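Sim evals before hardware: what are your house rules?

Forum: Small Arms & Desktop Manipulation > Good Practice

cistus_tuncay
Trying to write down some rules for our group before we get too many people pushing policies straight to the real arm. Right now it's all word of mouth. What I have so far:

1. No policy touches hardware until it has 1000 sim episodes logged with the seed list attached.
2. Success gets judged by the script and never by eye.
3. Scene file is frozen for the whole eval. If you move the table you start over.

What am I missing? And is 1000 silly for a pick task with one cube?
- Tuncay Yazıcı

plistville_pete
1000 is fine if it runs overnight, who cares. My gripe is with rule 2. A script that says "cube is 5 cm up, success" will happily pass a run where the cube is wedged against the wrist and the arm is shaking like a wet dog. Somebody has to watch at least a few.

lultwood
Agree with Pete. We watch 34 per batch, picked at random by the script so you can't cherry-pick the pretty ones. Why 34? It's what fits in one lunch break at double speed lol. Failures get watched too, all of them.

cistus_tuncay
ok random sample is good, stealing that. But if a watcher says fail and the script says pass, who wins?

lultwood
Watcher wins, and then you fix the script and rerun the whole batch. You don't get to patch the number by hand. We had a guy do that in February and we spent a week arguing about which spreadsheet was real.

n_karakaya
I'm going to be the grump here. I think the 1000 is a comfort blanket. If your sim has the same light, same camera and same table texture every time, you've measured one thing 1000 times. I'd take 100 episodes with proper randomization over that any day.

plistville_pete
Not the same question though Necati. Randomization tells you how it copes with change, the big fixed batch tells you if your last commit broke something. I want both.

n_karakaya
Sure, but people only ever report the big fixed one. Read any Collado thread on here! Pages of 98 percent this and 99 percent that, and the cube starts in the same spot every time.

cistus_tuncay
Fair, and guilty as charged. Our default scene does have clutter and a scuffed-up table in it, we spent ages on that, but it's the same clutter every time. So I guess it's a nice looking version of exactly what you're complaining about.

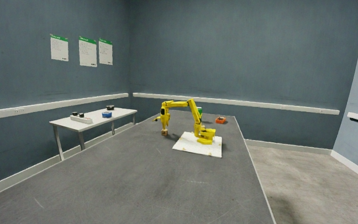

So maybe rule 3 becomes two rules. Frozen scene for regression, and a separate randomized batch with cube pose, lighting and clutter all moving, reported on its own line - never averaged in with the first one. I also want the start pose of the arm written in the log, we've been sloppy about that.

n_karakaya
That I can live with. Put the ranges in the log too. "Randomized" with the cube moving half a centimeter is not randomized.

lultwood
+1 on ranges. And cap the joint speed in sim at whatever your real arm is capped at. You'd think it was obvious but we ran way over ours for a month.

plistville_pete
Still think 100 is too few for the random batch, but I'll shut up if the ranges are in there.

cistus_tuncay
Typing it up now, I'll post the draft Monday. Pete, you can fight me about the 100 then.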